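Vembridge Home Automation list
Subject: Re: Are kitchen chores done yet?
Date: 14 July 2023

On the list, a member in Prendergast wrote:

> My shop packs dry goods by hand, 216 bags on a normal day. Every year
> I ask whether a machine that costs less than a van can scoop beans
> onto a scale and stop at the right weight. Every year I am told two
> more years. Has anything changed? Same question for the kitchen at
> home, where I would settle for something that puts the dishes away.

Short answer for the shop: a filling machine has done that job for decades, and if you only pack beans you should buy one. The trouble starts when you pack beans in the morning and tea in the afternoon and want the same machine to do both with the spoons and bowls you already own.

That second kind of work is what people are trying now with pairs of small arms on a table. Weighing is a fair test. The arm has to take hold of a thin handle, keep the spoon level on the way over, and tip it above a bowl without knocking the scale.
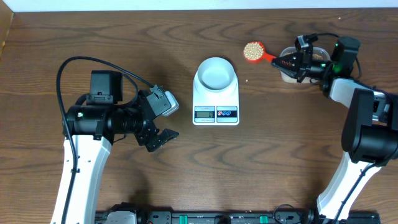
Fikness Bulletin, no. 88, p. 2

A level spoon is easy to ask for and hard to get. A heaped one like the red one there will drop beans if the wrist turns even a little early, and one bean is already down on the wood. A person would pick it up without thinking. An arm has to be taught to notice it, and then to pinch something that small.

We ran a similar setup at Flondari last November. Over 649 tries with rice and lentils, the arms did well as long as the spoon started in the same place. Move it a hand's width and the results got much worse. Hitting an exact weight was worse still - the last few grams need a light shake of the spoon, and ours either poured nothing or poured the lot.

So for your shop, I would not wait. For dishes at home, I would wait longer. Plates are heavy, cupboards are all different, and a dropped plate costs more than a dropped bean.

If anyone has numbers on glassware, please post them to the list and not to me directly.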